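4.2 메모리 탈거 실험

이제 저희가 제일 오래 붙들고 있던 부분입니다. 앞 절에서 말씀드린 나사와 커넥터는 솔직히 예상했던 만큼만 애를 먹였는데, 메모리는 달랐어요. 슬롯 사이가 좁아서 그리퍼 손가락이 옆 모듈을 건드리기 일쑤였고, 조금만 기울여 잡아도 모듈이 비스듬히 빠지다가 걸려 버렸습니다(저는 이 소리를 아직도 꿈에서 듣습니다).

처음에는 Takider 플래너가 내놓는 경로를 그대로 썼습니다. 케이스를 눕혀 놓고 위에서 곧장 내려오는 방식이라 충돌 걱정은 적었지만, 마지막 몇 밀리미터가 문제였어요. 카메라로 추정한 슬롯 방향이 아주 조금만 틀어져도 손가락이 모듈 윗면에 얹혀 버리거든요. 그래서 저희는 하강을 두 단계로 나눴습니다. 먼저 슬롯 바로 위에서 멈춰 방향을 다시 추정하고, 그다음에 힘 제어로 바꿔 천천히 내려갑니다. 이 멈춤 단계를 이 논문에서는 '재정렬 대기'라고 부르겠습니다. 이름이 좀 밋밋하지만 연구실에서 다들 그렇게 부르다 보니 굳어졌어요.

실험은 모두 294회 했습니다. 그중 77회는 재정렬 대기를 끄고 돌린 비교군이고, 나머지는 켠 상태입니다. 케이스는 Lendgate에서 받은 중고 데스크톱 7대를 돌려 가며 썼고, 시작 전에 측면 패널은 사람이 떼어 냈습니다. 패널까지 로봇에게 맡기고 싶었지만 걸쇠 모양이 기종마다 너무 달라서 이번에는 욕심을 접었습니다. 힘 센서 기록은 따로 모아 Moltaven 저장소에 올려 두었는데, 사람이 구간 표시를 단 접촉 이벤트가 거의 1739건입니다. 표시 작업은 제가 대부분 했으니 이상한 구간이 보이면 저에게 연락 주세요!

결과부터 말하면, 비교군에서 가장 흔했던 실패인 윗면 얹힘이 재정렬 대기를 켠 쪽에서는 눈에 띄게 줄었습니다. 대신 한 번 시도하는 데 걸리는 시간이 늘었고, 케이블이 슬롯 쪽으로 늘어진 경우에는 여전히 방향 추정이 흔들렸습니다. 특히 색이 진한 케이블이 슬롯 끝을 가리면 추정기가 케이블 가장자리를 슬롯 선으로 착각하더라고요. 이 문제는 5절에서 다시 다루겠습니다.

한 가지 더, 그리퍼 손가락을 얼마나 벌린 채 내려갈지도 꽤 민감했습니다. 넓게 벌리면 옆 슬롯의 고정 걸쇠에 닿고, 좁게 벌리면 재정렬을 해도 여유가 없습니다. 결국 모듈 두께에 맞춘 고정값 하나로 타협했는데, 두께를 직접 재서 바꾸는 쪽이 맞는 방향이라고 생각합니다.

그림 6. 메모리 슬롯 열 바로 위에 놓인 그리퍼. 케이스는 작업대 위에 옆으로 눕혀져 있다.
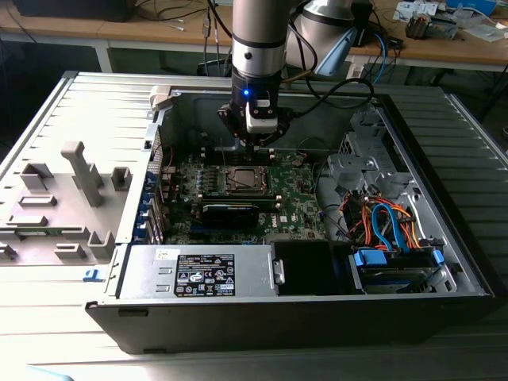
Henriques: 재정렬 대기로 늘어난 시간을 시도 한 번이 아니라 케이스 한 대 기준으로도 적어 주시면 좋겠습니다. 윗면에 얹힌 뒤 다시 시도하는 시간까지 넣으면 오히려 대기를 켠 쪽이 빠를 수도 있는데, 지금 본문만으로는 판단하기 어렵습니다.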